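2020-06-26 - grasp approach, wrist camera exposure

Continuing from the planner cleanup. Goal for today was to get the rim detector in Purkix to stop dropping out during the last part of the approach. Dropouts show up as a stale target pose; the Dadico controller then holds its last velocity command until the watchdog fires.

Replayed the October logs against the current branch first. 1,628 approach segments, same config as the bench. The stale pose flag trips late in the approach, after the coarse pose has already converged. Coarse stage looks fine, leaving it alone.

Changes made:

- Watchdog cut to 9 control ticks. Was 13. Still clears the normal jitter on the message bus.
- Controller now ramps to zero on a stale pose. No more coasting.
- Auto exposure locked at the handover from coarse to fine. Previously it kept hunting while the object grew in view, and the edge threshold was chasing it.
- Gradient threshold moved out of the source and into the Karras parameter file. It should have been there from the start.

Tried a 900 sample window for the threshold estimate. Too slow to settle, reverted. The short window is noisier but the filter downstream handles it.

Open question is whether the ellipse fit should run on the full contour or only on the arc with decent contrast. Currently full contour, with outliers rejected after the fit. Wrong order, I think.
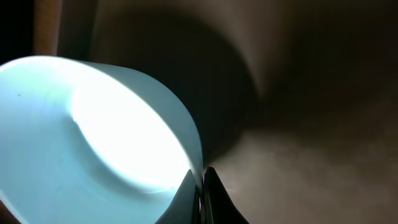
Saturation is the part the exposure lock does not fix. The lock takes its value at handover, and pale plastic under strong light clips regardless. With the fingers right up at the side of the light blue container, the bright oval high on it is blown out and the faint crease on its left could pass for a second rim. The soft shadow on the brown surface adds another curved boundary outside the real one. Plan is to mask clipped pixels before the fit and weight what is left by edge sharpness, so the soft shadow edge drops out by itself.

Mask goes in the Osholm preprocessing node, before the undistort step. Need to check what that does to latency.

To do: rerun the replay with the mask on, log fit residual per frame, diff the parameter file against the bench copy.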